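Minutes, Thursday evening group, 3 December 2020

Taken by me again, as my pen was the only one that worked. Eleven of us were on the call at the start and one more got in late after fighting with the link, so call it 12. Grażyna Wysocka chaired. If I've put words in your mouth, write to me before the next one and I'll fix it.

Last time's minutes

Approved with one change. I had written that the compressor was sold, and it has only been promised. Grażyna would like it out of the hallway either way.

Main item: the Skavar cloth-handling kit

Most of the evening went on this, so most of these notes do too. For anyone who missed May, Skavar is offering us a kit for picking up and folding flat fabric. You get the gripper mount, a sensor board that sits on it, the cable set and a year of their software, which they call Pesusik. We supply the arm and the table. The price on the quote is 4000 for everything, with shipping from their Nic Giolla warehouse on top, and that quote is good until the end of the month.

I went first because I've spent the most evenings with the trial unit. My short version is that I like it a lot more than I thought I would! Mounting it took me one evening, and most of that was hunting for the right hex key. The instructions are clear until page 11, where they start talking about a bracket we weren't sent (I've written to them, and they say it belongs to the bigger model and we can skip the page). Calibration is a menu with big buttons and it walks you through. I made tea in the middle of it and came back and it was waiting for me, very polite.

Now the numbers, since Grażyna asked for them and I had them for once. We ran 263 attempts on plain cotton over the trial. More than half ended in a clean pick on the first try, and the rest were a mix of second tries, double pinches and the gripper closing on nothing at all. The worst ones by far were with the cloth pressed completely flat. Give it a raised corner and it's a different machine – it goes straight for the corner nearly every time.

There was a good long back-and-forth about whether that counts as cheating. One side said that laundry never arrives neatly flat anyway, so a raised corner is fair. The other side said our whole reason for looking at this was the flat pieces for the Reltadport job, and if somebody has to walk over and lift a corner first they may as well fold the thing themselves. I think both are right, which is not much help to whoever has to vote.

Cable routing came up next. My complaint is that the main cable is stiff and there's more of it than I want. It wants to swing, and on the wide moves I slow the arm down so it doesn't tug at the connector. Grażyna asked if a couple of clips would sort it. Probably yes, and I'll try that before I grumble to Skavar. The other thing is that the board comes with no cover. I'd feel better with something over it, even just a bit of bent plastic, and I said I'd ask if they sell one.

I put the work table up on the shared screen at this point so people could see how the board sits.
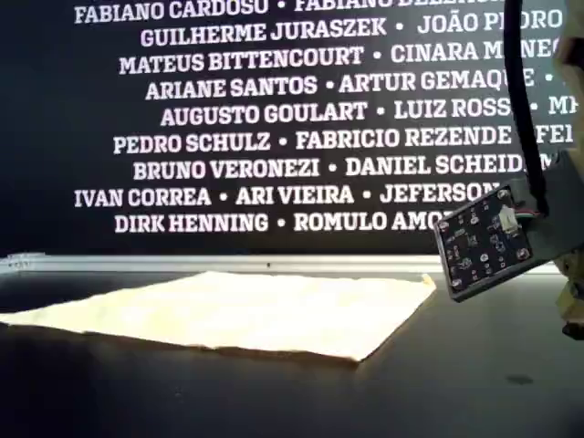

Item 3, shared on screen: cream cloth on the table with its right-hand corner up, sensor board on its gray bracket.

After that we talked about cloth color for a while. Pale cotton on the dark table has given us no trouble. We haven't tried dark cloth, and the Pesusik help pages are very quiet on the subject, so that's a fair gap and I should have thought of it myself. Towels were also asked about. I haven't run any. I don't want to guess.

Support has been good, by the way. I've written to them three times and had an answer the next day each time, from a person who had plainly read the question.

What we agreed

No purchase tonight. I keep the trial unit and run flat pieces only, then dark cloth, then towels if there's time. Grażyna will ask Skavar whether the quote can be held a bit longer and whether the software year starts when we pay or when we install it (big difference to us, as we'd lose weeks waiting on shipping). I'm also to find out what Pesusik costs in year two. I looked on the price list and couldn't see it anywhere, and a few people were rightly unhappy about that.

Show of hands on whether we'd buy if the flat results get better: eight for, two against, two want to see towels first.

Other business

The shared folder is a mess and I've been told it's my mess. I'll move the old trial logs into their own place over the weekend – please don't rename anything until then.

Somebody has the long tape measure. Please bring it back.

Next call is in two weeks, same link, and Grażyna will send it round again the day before.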